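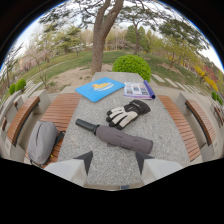 Talk notes, park furniture session, 11th April. 40 min incl. questions. KEEP MOVING

Opening
Hands up, who ate lunch outside this week. Wait for it. Then: where did you put your bag?
Everybody laughs, nobody has a good answer. Bag is the whole talk really.

1. Tables get used as shelves
Umbrella, gloves, folder, something to read. All on the granite before anyone sits down. Backpack goes on the bench and that's a seat gone.
So when we draw "seats four" we mean four people with no stuff. Say that slowly.

2. Stone vs wood
Granite top good. Speckle hides crumbs, rings, bird mess. Cold on the forearms in April, people complained at Turano, fair enough.
Wood slats for sitting. Warmer, drain after rain, one board can be swapped. Do NOT get into the oil vs no oil argument, lost ten minutes to it last time.
Concrete bases: ugly to some, but mower can bump them.

3. Benches with backs, benches without
Want both. Backless close in to the table for eating, backs further out for sitting afterward. Older visitors go stright for the backs.
Prieto layout had none, they added them a year later. Cost 2770 extra. Read the number twice.

4. The tree
Keep the tree! Shade does more than any canopy we priced (cheapest was 3601, Nandutetti site, never built).
Downside = leaves, sap, roots lifting the paving. Check clearence before pouring anything.

5. What I'd change
Hook under the table edge, one per seat. Low shelf between bench and table?? ask the room, I go back and forth
Small lip on the top so papers dont slide off in wind. Iltis people hate the lip, wiping problem. Mention, move on.

If short on time skip 2, go 3 to 5.

Questions. Leave the cost sheet by the door, and take the spare umbrella home this time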